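Droren (clothing)

Droren is a maker of everyday socks, undershirts and long underwear, best known for the soft ribbed undershirt that many of its customers seem to have first met in a parent's dresser and then gone on buying for themselves. The company takes its name from the mill town of Droren, where it began as a knitting shop with a handful of hand-cranked sock machines, and it has kept the name through two changes of ownership and one move across the river to Plodesov, where its main mill now stands.

Origins

The first Droren goods were heavy wool socks, sold by the dozen to farm stores and railroad workers. They were scratchy, by all accounts, but they lasted a very long time, and the shop would reknit a worn heel for a small fee if the owner mailed the sock back clean. This mending service was dropped when the company moved, though letters asking for it kept arriving for years afterward, some with the socks already enclosed.

Cotton came later. The Plodesov mill had been built for a hosiery firm called Carner, which made fine stockings and had fallen on hard times as fashions changed. Droren bought the building along with the machines inside it, and the fine-gauge Carner machines turned out to be very good at making a thin, stretchy rib in cotton. The ribbed undershirt followed within a couple of seasons, and it soon outsold the socks. Carner survives as a label on Droren's dress socks, which still have the small hand-linked toe the older firm was proud of.

The ribbed undershirt

The undershirt is knitted as a tube, so it has no side seams, and this is the feature its admirers bring up first. It comes off the machine looking comically narrow, more like a sleeve than a shirt, and new buyers often suppose they have been sent a child's size. It stretches to fit once it is on. The neckline is bound in a strip of the same rib, and the hem is left a good deal longer than on most undershirts so that it stays tucked in when the wearer bends or reaches.

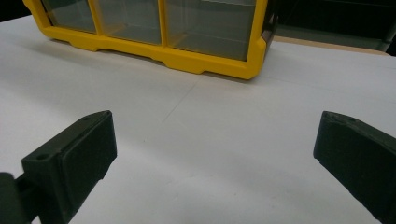
Sizing has been a sore point over the years. Droren's sizes were set for its home customers, and they run small by American habits, so that a person who wears a medium elsewhere may well need a large. When the shirts first went on sale overseas the company simply printed the old numbers on the new packages, and a great many came back. A revised chart was brought out one April, with chest measurements in inches beside the letters, and returns settled down after that. Longtime buyers still tend to give the advice they always gave, which is to go up one size and wash the shirt once before making up your mind about it.

The Wei line

Wei is the company's range of lightweight cold-weather underwear, brought in for people who wanted to be warm without looking padded under a work shirt. The cloth is a blend of cotton, wool and a little stretch fiber, brushed on the inside only. Early versions were praised for their warmth and grumbled about for pilling, especially under the arms and at the waistband, and the yarn was changed to a longer, smoother staple. The newer cloth pills far less, although some wearers feel it gave up a bit of its softness in the bargain. Wei tops are sold with crew, V and high necks, and the leggings come with or without a foot.

Mill and shops

The Plodesov mill employs 300 people and turns out 3,000 undershirts on an ordinary working day. Dyeing is done on the same site, in a low brick building by the water, and the mill keeps 74 standard colors on its books. Most of those are used only for socks. Undershirts have nearly always been white, gray or black, with a pale oatmeal added fairly recently.

Droren runs 29 shops of its own, most of them small and close to train stations, and sells through department stores as well. A mill shop beside the Plodesov gate offers seconds, usually shirts with a dropped stitch or a slight shade difference, bundled in plain paper. It opens at nine in the morning and there is often a line by then, particularly once the weather turns and people begin thinking about their winter drawers.

See also: Carner (hosiery); Plodesov; Rib knitting; Thermal underwear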